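설치 안내 – Gretovix 가정용 경보 수신기, 둘째 묶음: 전원 연결 다음부터 경보 그룹 설정까지

이 사이트는 방문 기록 확인과 글꼴 저장을 위해 쿠키를 사용합니다. 계속 읽으시면 쿠키 사용에 동의하신 것으로 봅니다. [동의] [설정 변경]

앞 묶음에서 어댑터 꽂고 초록 불 들어오는 것까지 하셨죠? 그럼 이제부터가 진짜예요. 저는 이 수신기를 세 번이나 초기화해 본 사람이라(네, 제 탓입니다) 제가 헤맸던 순서까지 같이 적어 둘게요. 제조사 설명서는 군용 장비 설명서를 그대로 줄여 놓은 느낌이라 용어가 좀 딱딱한데, 여기서는 제가 평소에 쓰는 말로 바꿨습니다. 화면에 뜨는 메뉴 이름만 그대로 뒀어요.

먼저 이 물건이 뭘 하는지부터 짧게요. Gretovix 수신기는 공습 경보, 미사일 경보, 화생방 경보, 대피 안내 같은 걸 라디오 신호로 받아서 소리와 불빛으로 알려 줍니다. 휴대폰 문자하고는 길이 달라요. 통신망이 막혀도 라디오 신호만 닿으면 울립니다. 대신 방향을 타고, 설정을 안 해 주면 옆 지역 경보까지 몽땅 울려 대요. 그래서 아래 설정이 필요합니다.

가. 놓을 자리와 안테나

1. 수신기를 외벽 쪽 창에서 가까운 높은 곳에 올려 주세요. 저는 책장 꼭대기로 정착했어요.
2. 뒷면의 안테나 단자 덮개를 손톱으로 밀어서 빼세요. 잘 안 빠져요! 드라이버로 찌르지 말고 왼쪽 귀퉁이를 누르면서 미는 게 요령입니다.
3. 기본 안테나를 시계 방향으로 돌려 끼우고 끝까지 펴세요.
4. 앞면의 '수신' 단추를 누르고 있으면 신호 막대가 뜹니다. 막대가 2칸 이상이면 그대로 쓰셔도 돼요.
5. 막대가 그보다 적으면 수신기를 조금씩 돌려 가며 다시 보세요. 옮기는 동안에는 숫자가 막 튀니까 손을 떼고 잠깐 기다렸다가 읽으시고요.

참고: 지하층이나 콘크리트 벽이 두꺼운 집은 기본 안테나로는 좀 버겁습니다. 저는 Dumitrescu 외장 안테나를 따로 붙였는데, 케이블이 뻣뻣해서 모서리를 돌릴 때 애를 먹었어요. 케이블은 둥글게 휘어서 돌리고 절대 직각으로 꺾지 마세요. 꺾인 자리에서 신호가 샙니다.

주의: 외장 안테나를 창밖에 다실 거면 천둥 치는 날은 피해 주세요. 수신기 전원도 먼저 뽑고요. 설명서에는 작은 글씨로 딱 한 줄 있는데, 저는 이게 맨 앞에 크게 있어야 한다고 봅니다.

안테나까지 됐으면 잠깐 라디오를 틀어 보셔도 좋아요. 보조 기능으로 일반 방송이 나오거든요. 잡음 없이 들리면 자리는 잘 잡으신 겁니다. 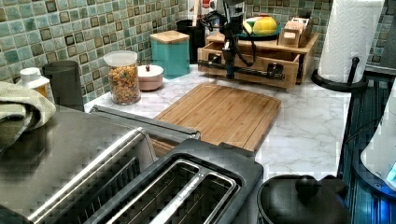 나. 지역 코드 넣기

수신기는 처음 켜면 '전 지역' 상태예요. 이러면 멀리 떨어진 접경 지역 훈련 방송까지 다 들어옵니다. 저는 첫날 밤에 그대로 두고 잤다가 새벽에 벌떡 일어났어요. 우리 동네 얘기도 아니었고 훈련이었는데, 심장이 그렇게 빨리 뛴 건 오랜만이었습니다.

1. '메뉴'를 길게 누르세요. 화면 아래에 작은 열쇠 그림이 나올 때까지요.
2. 화살표로 '지역'까지 내려가서 '확인'을 누르세요.
3. 광역 목록이 나오면 사시는 곳을 고르고, 다음 화면에서 시·군·구를 고르세요.
4. 상자 안에 든 코드표에서 우리 동네 코드를 찾아 넣으세요. 코드표 맨 뒤 67쪽에 바뀐 행정 구역이 따로 모여 있으니까, 이름이 안 보이면 거기부터 펴 보세요.
5. '저장'을 누르고, '저장됨' 글자가 사라질 때까지 다른 단추는 건드리지 마세요.

참고: 직장이나 아이 학교가 다른 지역이면 코드를 더 넣을 수 있어요. 최대 6개까지 들어갑니다. 그런데 저는 많이 넣는 건 말리고 싶어요. 여러 곳에서 동시에 울리면 화면이 계속 넘어가서 어디 경보인지 읽기가 힘들어집니다. 우리 집, 일터, 부모님 댁 정도가 딱 좋더라고요.

주의: '저장'을 누르지 않고 뒤로 나오면 아무 말 없이 이전 값으로 돌아갑니다. 경고창이 안 떠요. 나온 다음에 '지역'으로 다시 들어가서 눈으로 확인해 주세요.

코드를 바꾸고 나면 화면 오른쪽 위에 동네 이름이 줄임말로 뜹니다. 줄임말이 꽤 엉뚱하게 잘려 있어서 저는 처음에 잘못 넣은 줄 알았어요. 글자가 이상해도 코드 숫자가 맞으면 맞는 겁니다. 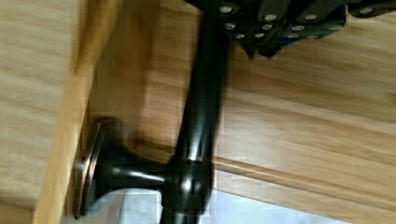 이 글 예전 판에 달린 댓글 중에 이런 게 있었어요. 코드를 제대로 넣었는데도 군부대 훈련 안내가 계속 들어와서 불량인 줄 알고 반품하려다가, '경보 그룹'에서 훈련 항목을 따로 꺼야 한다는 걸 나중에 알았다고요. 지역 설정만 하면 다 끝나는 것처럼 써 놓지 말아 달라는 부탁도 있었습니다.

맞는 말씀이에요. 그래서 이번 판에는 그 부분을 따로 떼어 냈습니다. 지역은 '어디'를 고르는 거고, 그룹은 '무엇'을 고르는 거라서 두 설정이 서로 모르는 사이처럼 움직여요. 한쪽만 하면 반만 한 셈입니다.

다. 경보 그룹 고르기

그룹은 모두 5개예요. 공습, 화생방, 대피, 통제, 훈련. 처음에는 전부 켜져 있습니다.

1. '메뉴'에서 '경보 그룹'으로 들어가세요.
2. 공습, 화생방, 대피는 켜진 그대로 두세요. 끄려고 하면 비밀번호를 물어보는데, 그 단계까지 가실 일이 없어야 합니다.
3. '통제'는 도로 차단이나 출입 제한 안내예요. 군 시설이나 항만 근처에 사시면 켜 두시고, 아니면 '화면만'으로 바꾸세요. 소리 없이 글자만 뜹니다.
4. '훈련'도 '화면만'을 추천해요. 완전히 꺼 버리면 민방위 훈련 날 밖에서 사이렌이 울릴 때 실제 상황인지 아닌지 수신기로 확인할 길이 없어집니다.
5. 그룹마다 소리를 다르게 고르세요. 공습은 기본음 그대로 두시고요.

제가 했던 실수 하나만요. 저는 대피 그룹 소리를 잔잔한 종소리로 바꿨어요. 듣기 좋길래요! 그랬더니 점검 방송 때 식구들이 전부 세탁기 끝난 소리인 줄 알더라고요. 그 뒤로 원래 소리로 되돌렸습니다. 집에 있는 가전하고 비슷한 소리는 피하세요.

참고: 귀가 어두우신 분과 같이 사신다면 '점멸' 항목을 켜 주세요. 앞면 등이 밝게 깜빡입니다. 침대에서 보이는 쪽으로 돌려 놓으시고요. 진동 패드를 따로 꽂는 단자도 있는데 저는 패드가 없어서 써 보지 못했습니다.

주의: '야간 줄임'은 소리를 낮추는 기능인데, 공습과 화생방에는 적용되지 않아요. 밤에 그 두 가지가 울리면 원래 크기로 울립니다. 고장이 아니에요.

라. 휴대폰에 Ullico 앱 연결하기

앱이 꼭 있어야 하는 건 아니에요. 수신기만으로도 경보는 다 받습니다. 저는 집 밖에서도 수신기가 살아 있는지 보고 싶어서 깔았고, 배터리 잔량을 볼 수 있다는 게 생각보다 편했어요.

1. 휴대폰에 Ullico를 설치하고 위치 권한을 '앱 사용 중에만'으로 허용하세요.
2. 수신기에서 '메뉴', '연결', '짝짓기' 순으로 들어가세요. 파란 불이 깜빡입니다.
3. 앱에서 '기기 추가'를 누르고, 수신기 화면에 뜬 숫자를 그대로 넣으세요.
4. 파란 불이 멈추면 끝났습니다. 깜빡임이 그대로면 휴대폰을 수신기 바로 옆에 대고 다시 해 보세요.
5. 앱의 '알림 경로'에서 'Prinanar 중계'를 켤지 고르세요.

Prinanar 중계는 수신기가 받은 경보를 인터넷으로 휴대폰까지 넘겨주는 서비스예요. 편하긴 한데 인터넷이 끊기면 당연히 같이 끊깁니다. 그러니까 이건 덤이라고 생각해 주세요. 휴대폰이 조용하다고 해서 집 수신기까지 조용하다는 뜻이 아니에요. 반대로 휴대폰 알림이 조금 늦게 와도 수신기 쪽은 이미 울린 뒤일 수 있고요.

가입할 때 가족 연락처를 넣는 칸이 나오는데 비워 둬도 넘어갑니다. 저는 비웠어요. 경보 하나 받자고 식구들 번호를 다 적는 건 좀 그렇더라고요.

참고: 앱에서 바꾼 지역 코드는 수신기에 바로 들어가지 않습니다. '보내기'를 눌러야 해요. 이것 때문에 제가 초기화를 한 번 더 했습니다. 흑.

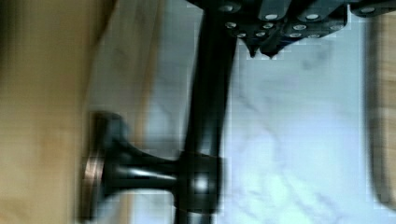

정전이 되면 수신기는 얼마나 버티나요?
충전지를 가득 채웠을 때 대기 상태로 거의 67시간이고, 경보가 울리거나 라디오를 틀면 그보다 짧아집니다.

그러니까 충전지는 넣어만 두고 잊어버리시면 안 돼요. 화면의 배터리 그림이 반 아래로 내려가 있으면 어댑터가 헐겁게 꽂힌 경우가 많아요. 저희 집은 청소기 돌리다가 선을 건드려서 몇 번 그랬습니다. 건전지로 대신할 수도 있는데, 충전지랑 섞어 넣는 건 금물이에요.

마. 점검 모드로 울려 보기

설정을 다 하셨으면 꼭 한 번 울려 보세요. 안 해 보고 넘어가시는 분이 많은데, 진짜로 울린 날 처음 듣는 소리면 당황합니다. 저희 집은 점검 모드를 한 번 돌려 보고서야 소리가 안방까지 안 들린다는 걸 알았어요.

1. 같이 사는 사람들에게 먼저 알려 주세요. 아파트라면 옆집에도요.
2. 늦은 시간은 피하세요. 저는 오후 5시쯤에 합니다.
3. '메뉴'에서 '점검'을 고르고 '확인'을 두 번 누르세요.
4. 공습 음이 먼저 나오고, 이어서 화생방 음이 나옵니다. 그동안 한 사람은 방마다 돌아다니면서 들리는지 확인해 주세요.
5. 화면에 '점검 끝'이 뜨면 '확인'을 눌러 평소 상태로 돌리세요.

주의: 점검 도중에 실제 경보가 들어오면 점검이 바로 끊기고 실제 경보로 넘어갑니다. 화면 맨 윗줄에 '점검'이라는 글자가 없으면 실제 상황으로 생각하고 움직이세요. 이 글자가 작아서, 저는 수신기 옆에 메모를 붙여 놨습니다.

주의: 점검음을 녹음해서 휴대폰 벨소리로 쓰지 마세요. 재미로라도요. 사람 많은 곳에서 울리면 큰일 납니다.

참고: Ullico 앱에도 점검 단추가 있는데 그건 휴대폰 알림만 시험해요. 수신기 스피커는 안 울립니다. 저처럼 앱에서만 눌러 보고 다 됐다고 좋아하시면 안 돼요.

소리가 작게 들리는 방이 있으면 음량부터 올리지 말고 수신기 방향을 바꿔 보세요. 스피커가 앞면 아래쪽에만 있어서 벽을 보고 있으면 소리가 확 죽습니다. 그래도 모자라면 Gretovix 보조 스피커를 복도에 달 수 있어요. 보조 스피커는 따로 팔고, 짝짓기 방법은 '라'의 2번과 같습니다. 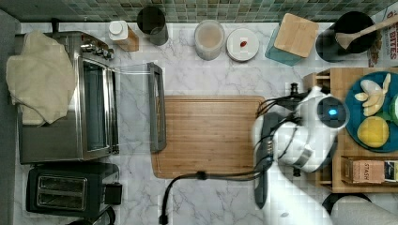
바. 울렸을 때 화면 읽는 법

경보가 들어오면 화면이 붉게 바뀌면서 글자가 줄줄이 지나갑니다. 처음 보면 정신이 하나도 없어요. 읽는 순서만 익혀 두세요.

1. 맨 윗줄에서 '실제'인지 '훈련'인지 '점검'인지 보세요.
2. 둘째 줄에서 그룹 이름을 보세요.
3. 셋째 줄의 지역이 우리 동네인지 보세요. 여러 곳을 넣어 두셨으면 화살표로 넘길 수 있습니다.
4. 행동 안내가 나오면 그대로 따르세요. '지하 대피', '실내 대기', '창문 폐쇄' 같은 짧은 말로 나옵니다.
5. 소리를 멈추려면 윗면의 큰 단추를 한 번만 누르세요. 소리만 꺼지고 글자는 남습니다.

주의: 큰 단추를 길게 누르면 경보 자체가 목록으로 넘어가서 화면에서 사라져요. 급하면 꾹 누르게 되는데, 짧게요, 짧게! 혹시 넘어갔으면 '메뉴', '지난 경보'에서 다시 볼 수 있습니다.

경보가 풀리면 '해제' 화면이 초록색으로 뜨고 짧은 음이 나요. 해제 화면을 못 봤다면 끝난 게 아닙니다. 소리가 멎었다고 바로 밖으로 나가지 마시고 안내 방송을 같이 들어 주세요. 전원이 나가 있던 동안의 해제 신호는 나중에 다시 보내 주지 않으니까, 그럴 때는 라디오로 확인하셔야 합니다.

수신기를 들고 대피하실 거면 외장 안테나는 두고 기본 안테나로 바꿔 끼우세요. 기본 안테나를 서랍 깊숙이 넣어 두면 그 순간에 못 찾아요. 저는 수신기 뒤에 고무줄로 묶어 뒀습니다.

사. 안 될 때

화면은 켜지는데 소리가 안 나요: '경보 그룹'에서 해당 항목이 '화면만'으로 되어 있는지 보세요.

신호 막대가 오락가락해요: 공유기나 전자레인지에서 좀 떨어뜨려 보세요. 외장 안테나를 쓰신다면 단자가 끝까지 조여졌는지도요.

앱에 '기기 없음'이 떠요: 짝짓기를 지우고 다시 하세요. 휴대폰은 2대까지만 연결되니까 예전 휴대폰이 자리를 차지하고 있을 수도 있어요.

노란 불이 계속 켜져 있어요: 충전지 수명이 다 됐다는 표시입니다. 새 충전지를 넣고 덮개를 닫으면 꺼져요.

그래도 안 되면 뒷면 구멍을 클립으로 눌러 초기화하시면 되는데, 지역 코드와 그룹이 전부 처음으로 돌아갑니다. 누르기 전에 설정 화면을 휴대폰으로 찍어 두세요. 초기화한 다음에는 '나'의 1번부터 다시 하시면 되고, 안테나는 건드리지 않으셔도 됩니다.

다음 묶음은 보조 스피커 벽에 다는 방법이에요.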